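The Slow Work of Counting Mayflies

For most of its length the Trunbridge is an unremarkable river, shallow and brown, with farms on either side. To the freshwater biologists at Gokcombe it is among the best studied stretches of water in the region, and the reason lies in the larvae beneath its stones.

Mayflies spend nearly all of their lives underwater. The winged adults may live only a day, but the young feed on algae and decaying leaves for months — in some species, for two years. Many kinds do poorly where oxygen is low, and their absence can point to trouble upstream.

Radek Polák began the Gokcombe survey with 3 sampling sites. It now has 54, and the collection holds 494 vials of preserved larvae. Identification remains the slowest stage. Closely related species may differ only in the shape of a gill or the hairs on a leg, and each specimen must be checked under a microscope.

"A good day in January is one tray finished," said Ye-rin Koo, who curates the collection. "People expect the river to be the hard part."

The survey's next report will cover the Mirnex, a colder tributary where sampling began last spring. 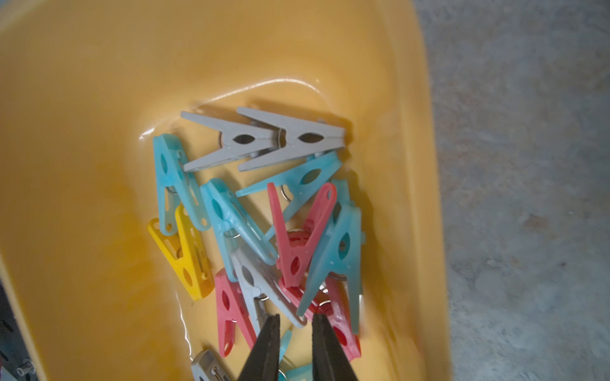

Clothespins in a yellow basin with a little water.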